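Category: Around the House / Member Newsletter

Last updated: December 11, 2021

Small things and where they live

Hello again from the Atbridge Neighborhood Exchange. It has been a long stretch between letters, and I'm sorry about that – the June issue was supposed to be followed by another before the leaves came down, and then the leaves came down and I was still sorting out the boiler at the Carnton Street hall. Anyway, the boiler is behaving, the kettle is on, and I have been wanting to write to you all about lost keys.

More precisely, I want to write about the minutes before you leave the house. When we sent out the little survey in June, we asked what part of the day people would most like to make easier. I had expected dinner to win, or maybe laundry. But of the 106 forms that came back, 86 mentioned getting out the door in the morning, and a good many of those went on for several lines about keys, glasses, bus cards, earrings, hearing aid batteries and the one glove that is always by itself. I read every one of them at my kitchen table over a couple of evenings and felt very much at home in your company. One of you keeps a spare bus card in the sugar bowl, and I have been thinking about it ever since.

So this winter's home swap is going to be built around small things and where they live. We'll have the long tables out at the hall as usual, and we're asking you to bring anything that holds, hangs, sorts or hides the little stuff: hooks, trays, dishes, racks, tins, boxes with dividers, pouches, key rings, the lot. Clean and in one piece, please, though a scratch or two never bothered anyone. If it came with screws, tape them to the back in a bag. Last winter we had a wonderful wall rack that sat there all afternoon with no screws to its name, and it finally went home with me, where it is still leaning against the wall.

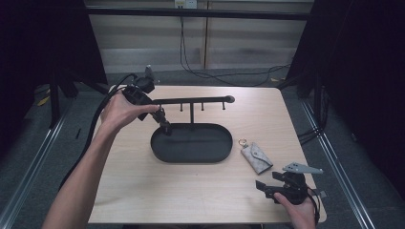

Do I have to bring something in order to take something home?
Bringing an item is welcome but never required, and anyone who lives in Atbridge can take up to 3 things from the tables.

I promised in the last letter to pass along what has worked for other people, and the survey gave me plenty to choose from. The most common advice by a mile was to give each small thing one place and to put that place where you already drop it. I fought this for years. I had a very pretty hook board at the far end of the hallway, and every evening I walked in and put my keys on top of the microwave, because that is where the grocery bags go, and my hands follow the bags. Last spring I gave up and set a saucer on the microwave. It looks a little odd, I'll admit, and I have not hunted for my keys since Easter.

Several people wrote in about jewelry, and the feeling was that anything on a chain should hang and anything in a pair should lie flat. A few of you use an old egg carton for earrings, which I tried and liked very much until I shut the drawer too hard. Someone over toward Barroso Park lines a muffin tin with felt and says it has lasted through two moves. If you have a necklace already in a knot, lay it on something smooth, work at it with two sewing pins, and have the radio on. It takes as long as it takes.

As for keys, please go through your ring before the new year. I did mine in November and found one for a bicycle lock I gave away, one for an office that has since become a dentist, and one that fits nothing I have ever owned. A lighter ring is easier on your pockets and on the car ignition too. Put a dab of nail polish on the ones that look alike – front door red, back door whatever else you have in the cabinet. And if you carry your keys in a bag along with your phone, some sort of cover will spare the screen. 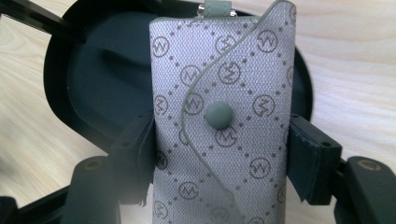 What should I do with old keys that don't open anything anymore?
Drop them in the metal tin by the hall door during the swap, and we'll take them along with the other scrap to the Proltent recycling yard.

A few practical notes before I let you go. Doors open at ten, and tables come down at three, or whenever the last of the coffee is gone. There is room for 35 people in the main room at one time, so if you get there and it's full, have a seat in the entry and somebody will wave you in before long. Masks on inside, please, and we'll have extras in a basket. The side entrance on Carnton Street has no step and is the better one for strollers, walkers and anybody with a heavy box.

We could still use a hand with setup, mostly carrying tables, and with cookies, mostly baking them. If you can do either, leave a message on the hall phone or tuck a note in the blue mailbox. Label the cookies if there are nuts in them. Anything left on the tables at the end goes to the thrift shop on Barroso Avenue, apart from mugs, which they have begged us to stop sending.

Our next letter should come out once the seed catalogs arrive, and I'd love to hear about your windowsills for that one.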